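Household chore automation

Household chore automation is the use of robots to do domestic work – tidying, folding, wiping, packing things away, hanging and dressing windows. As of the latest revision of this article most such work is still done by hand. Single-task machines (floor vacuums, mowers, window washers) are common. General purpose ones are not.

Background

Early home robots avoided hands altogether. A vacuum rolls, bumps, turns. No grasping needed. Arms came later, first in labs, then in shop-floor pilots where parts arrive in the same place every time. Homes don't work like that. Furniture moves, light changes, things are soft or see-through or half under something else.

The Puneck list, drawn up by Evangelia Kouris and used in several later trials, names 22 chores and sorts them by what the hands have to do, not by room. Three groups: rigid objects, soft objects, and mixed. The mixed group has the lowest scores so far.

Soft objects

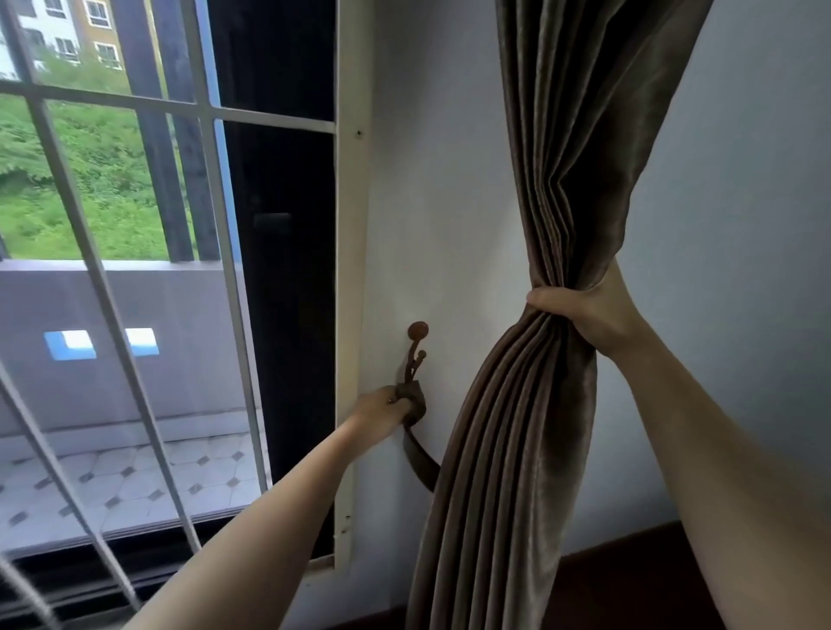

Fabric is the standard hard case. It has no fixed shape, so a planner can't store a model of it the way it can for a cup or a box. Towels on a flat table are mostly solved, slowly. Hanging fabric much less so. Tying back a curtain takes two hands doing unlike jobs at the same time: one squeezes the heavy pleats into a bunch, the other keeps hold of the strap at the wall hook. Let go of either and the folds can spread out again. Robots tested on this usually manage the gather or the strap, seldom both together. Grip force is part of it – too little and velvety cloth slides, too much and the arm drags on the rod.

The Flesteo trial ran 170 attempts at curtain and drape tasks on a two-arm machine. Results were mixed and depended alot on the hook. Open hooks with a wide mouth did best. Hooks with branches or knobs caught the strap early, or the arm let go before the loop was seated. Kouris argued in a later note that the failures were mostly about seeing, as the hook is often hidden by the cloth or by the machines own wrist. Disputed. A group working at Chatzigeorgiou put it down to missing touch sensors in the fingertips.

Rigid objects

Easier on paper. Boxes, bottles, jars, tubs. Shop-floor systems move these by the thousand, but from known bins and under fixed lamps. In the home, clear and tinted plastic causes trouble: depth cameras read through the wall or pick up the glare, and the reported edge jumps. Lids are a seperate problem. Lining up a lid is simple for a person, who feels the rim and corrects. Most machines line up by camera, press, then check. 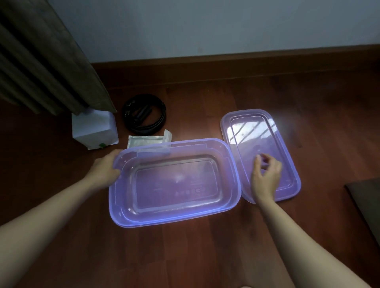
Snap lids add a further step, since pressing one corner can lift the opposite one. The usual fix is 2 passes round the rim. Works, takes time. Some designs use the second arm as a brace on the outer wall, which cuts slipping on smooth floors but leaves no arm free for the lid itself if it shifts.

Packing order is also open. Deciding what goes in, and which way up, is treated as a planning question and is often left out of published trials.

Speed and cost

Machines that finish a chore are generally slower than people, in one Grestonora comparison by more than 3 times, resets not included. Resets matter. In many trials a person puts the room back between attempts and that time goes unreported. Floor height work is slower still, as many arms are mounted for tables and have to bend or lower the base first.

Current status

Partial. Rigid items in a known spot, yes, with supervision. Cloth on a table, often. Hanging cloth, fitted lids, anything that needs both hands to disagree for a few seconds – not reliably. Puneck scores for the mixed group have not been updated since the list was split in December.

See also: Two-arm manipulation; Deformable objects; Floor-cleaning robots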